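ヒューマンインタフェース基礎 第7回 配布資料
操作部の配置と色分け
担当:Omolara Okoro
2020年10月20日

前回の補足
前回の対応づけ(マッピング)の説明で、コンロのつまみの例が分かりにくいという質問が複数ありました。教科書の図は四つのつまみが横一列、火口が二列二行です。利用者はどのつまみがどの火口か、位置だけでは判断できません。ラベルを読めば分かりますが、読む手間が毎回かかります。これを「対応づけが弱い」と呼びます。

1. 群化
近くにあるものは一つのまとまりとして見られます(近接の要因)。形や色が似ているものも同様です(類同の要因)。操作盤では、同時に使うボタンを近くに置き、別の仕事に使うものとは間隔をあけます。間隔が足りないときは枠線や地の色で区切りますが、線を増やしすぎると区切りそのものが読みにくくなります。

2. 色による区別
色は探索を速くします。ただし、次の点に注意してください。
・色覚には個人差があり、赤と緑の区別だけに頼る設計は避ける。
・照明によって見え方が変わる。
・赤を停止に使う装置では、ほかの用途に赤を使わない。
色のほかに、位置、大きさ、形、文字のどれかを必ず併用します。このような考え方を冗長符号化といいます。
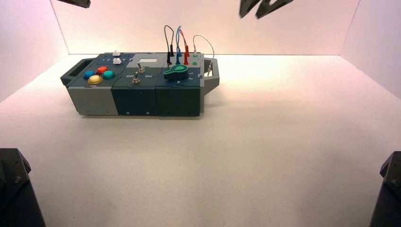
図1 四色の丸い押しボタンをひし形にまとめた例。手前の黄色が最も大きい。

3. 大きさと距離
フィッツの法則では、目標までの距離が長いほど、また目標の幅が小さいほど、到達にかかる時間が延びます。

MT = a + b log2(2D / W)

Dは目標の中心までの距離、Wは目標の幅、aとbは実験で求める定数です。D=300 mm、W=20 mmなら対数の中は30、W=40 mmなら15になり、対数の値の差はちょうど1です。つまり幅を倍にすると、所要時間はbだけ短くなります。この計算は試験範囲に含みます。
式は素早く正確に指す動作を対象にしたものです。どれを押すか迷う時間は含まれません。選択肢の数と反応時間の関係(ヒックの法則)は次回扱います。

4. 押し間違いを防ぐ
大きくすれば押しやすくなりますが、誤って触れる機会も増えます。取り消せない操作のボタンには、カバーを付ける、長押しにする、確認を求める、といった方法を使います。確認画面を多用すると、利用者は内容を読まずに承認するようになります。詳しくは Garba の講義メモ(9月配布)の後半を見てください。

課題
身近な機器を一つ選び、操作部のスケッチを描いて、次の点を述べなさい。
(1) どのボタンがまとまりに見えるか。それは用途のまとまりと一致するか。
(2) 色を除いて白黒にしたとき、区別できなくなるものはあるか。
(3) 配置を一か所だけ変えるなら、どこをどう変えるか。
本文は400字以内、スケッチは別紙とします。スマートフォンの画面は対象外です。提出先は206号室前の箱。質問は演習担当の Mangubat まで。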